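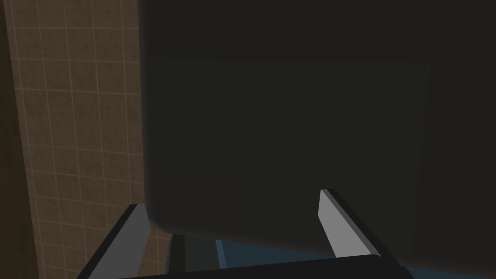
Recovering from Close-Range View Loss in a Simulated Kitchen Manipulation Task

Project report, Robot Software Laboratory
Author: Caroline Khaemba
Supervisor: Dirk Kramer

Abstract

Learned manipulation policies that depend on a wrist camera often fail when the gripper comes very close to a large, plain surface. The image then carries little information about where the gripper is, and the policy tends to stall or drift. This report describes a monitor that detects the condition from image features and a recovery planner that backs the arm away along its recent path. The two parts were added to an existing policy in the Isura simulation environment. Over 700 evaluation episodes, the monitor reduced the number of episodes ending in a stall from 62 to 40. Contact with fixtures was not reduced.

1. Background

Isura is the kitchen simulator used in our lab for household tasks. It renders a wrist view and two fixed views, and it exposes joint states, gripper opening and contact flags at each control step. Kitchens are generated from a set of layouts with different wall tiles, counters, cabinets and appliances. The baseline policy, Clelport, was trained by an earlier student group on teleoperated demonstrations. It takes the wrist view, one fixed view and the joint state, and returns short chunks of end-effector motion.

Clelport works well when the target object stays in the wrist view. Its weak point is the approach phase near tall furniture and appliances. The demonstrators rarely went near these surfaces, and when they did they left quickly, so the training set holds few frames of that type. In the simulator the policy reaches such positions through small errors that add up.

A large dark surface under dim light is the hardest case. It gives few edges, its panel outlines are faint, and the only strong features left are the fingers themselves and whatever strip of wall remains at the side. The fingers do not move relative to the camera except when opening or closing, and therefore say nothing about arm motion.

2. Problem statement

The project had two goals:

Detect, from the wrist view and joint state alone, that the view no longer supports the policy.
Return the arm to a position from which the policy can continue, without resetting the episode.

The fixed view was left out of the detector on purpose. In several layouts the arm hides the gripper from that camera during the approach, and a detector that depends on it would fail in the same episodes as the policy.

3. Method

3.1 View monitor

The monitor is a small process named Verstraete. It subscribes to the wrist image and computes three values per control step. The first is the share of the image covered by low-gradient regions after the gripper has been masked out. The mask is produced from the gripper model and the current opening, so it does not need to be learned. The second is the number of feature tracks that survive between two steps. The third is the difference between commanded and observed image motion, where the observed motion is estimated from those same tracks.

The values are passed to a logistic classifier trained on 2,754 labeled wrist frames. Labels were assigned by hand with one question in mind: could a person, given only this frame and the previous one, tell which way the camera had moved? Frames with a visible patch of tile grid were the most difficult to label. A regular grid gives many sharp corners, but the corners look alike, and tracks jump from one grout line to the next. In the first version of the monitor these false matches made the view look healthy while the arm was nearly touching a cabinet.

To deal with this, a track is now accepted only if its motion agrees with the motion predicted from the joint state to within a fixed bound. The check removed most grid errors. It also removes some correct tracks during fast wrist rotation -- a known cost, accepted because the approach phase is slow.

3.2 Recovery planner

When the classifier output stays above the threshold for several steps in a row, Clelport is paused and control passes to the recovery planner, Drernedmont. The planner keeps a buffer of recent joint positions, each stored with its monitor score. It searches the buffer backward for the latest position with a low score and plans a joint-space path to it through the stored positions. Since the arm has already passed through them, no new collision check is made against the scene, apart from the contact flags.

After the arm arrives, the action chunk in progress is discarded and the policy is queried again. Small random motion is added to the end position. Without it, Clelport often produced the same approach a second time and the system went into a loop.

The gripper opening is held constant during recovery. An early version opened the fingers fully before moving, which dropped objects in tasks where the grasp had already been made.

3.3 Software structure

All parts run as separate processes with a shared message layer. Switching between policy and planner is handled by a state machine with four states: RUN, SUSPECT, RECOVER and RESUME. Every transition is logged with the monitor scores that caused it. The log viewer took longer to write than the planner, but most of the tuning described in Section 5 depended on it.

4. Results

Both systems were run on the same 700 episodes with matched seeds. A stall was defined as no progress of the end effector for a fixed number of steps while the task was unfinished. The baseline stalled in 62 episodes and the combined system in 40.

The remaining stalls fall into two groups. In the larger group the monitor fired correctly, but the buffer held no low-score position, usually because the arm had started the episode close to a tall fixture. In the smaller group the monitor did not fire. These were mostly layouts with strong texture at one side of the wrist view, where a narrow band of good tracks kept the score down.

Fixture contact did not improve. Contact often occurs within the steps needed to confirm the SUSPECT state, and a shorter delay caused needless recoveries.

5. Notes on tuning

The threshold was first set for the lowest classification error. This gave poor behavior in the loop, as each false alarm costs a full recovery motion and a new policy query. A higher threshold with a shorter confirmation window worked better. The buffer length matters less than expected, provided it covers the whole approach.

Darkening of the rendered lights shifted the gradient value strongly. Normalizing each image by its local contrast helped in part, but noise in the shaded regions was then sometimes counted as texture.

6. Further work

The monitor should report which side of the image still carries usable tracks, so that the planner can move toward that side when the buffer is empty. A depth channel would make the close-range case easier to detect and is already supported by Isura. Dirk Kramer has also suggested adding recovery motions to the training set and fine-tuning Clelport on them. The logs from this project are stored in a format that allows it, but the labels for RESUME steps would need to be checked first.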